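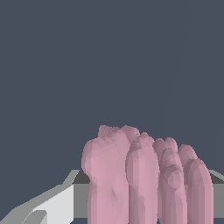
The Last Hemier Out of Durnside

My uncle used to say that a car company dies the way an old dog does, slowly and mostly asleep, and I suppose I believed him until the winter they closed the works at Durnside.

Unathi Zwane had been there fourteen years by then, fitting doors to the big Hemier sedans, and then fitting doors to fewer of them, and finally sweeping up around the one that was left. It was a dark green coupe with eight cylinders and no buyer. The man who ordered it had gone quiet in January, as rich men will, and the bank wanted it gone with the lathes and the canteen chairs.

"It only needs the wiring," Unathi told the foreman, who was a kind man and very tired (he had been telling people bad news since breakfast, poor soul).

"Then wire it," he said. "The gates get locked at 6."

So she wired it. She skipped lunch, borrowed a lamp from the paint shop, and talked to the car the whole afternoon, the way her mother talked to bread dough. She told it about the Mokgethi road, which climbs out of town past the orchards and has a long left-hand bend near the top where you can see clear down to the water. She had ridden it a hundred times on the bus and always thought it was wasted on a bus.

It started on the second try. Oh, the noise of it in that empty building! The foreman came out of his office with his coat half on, and the two of them stood there grinning like children.

He looked at the clock, and then at the keys to the gate, and he took rather a long time finding the right one.

"They'll want it tested," he said at last. "Properly, I mean. On a hill."

Unathi was already moving the seat forward.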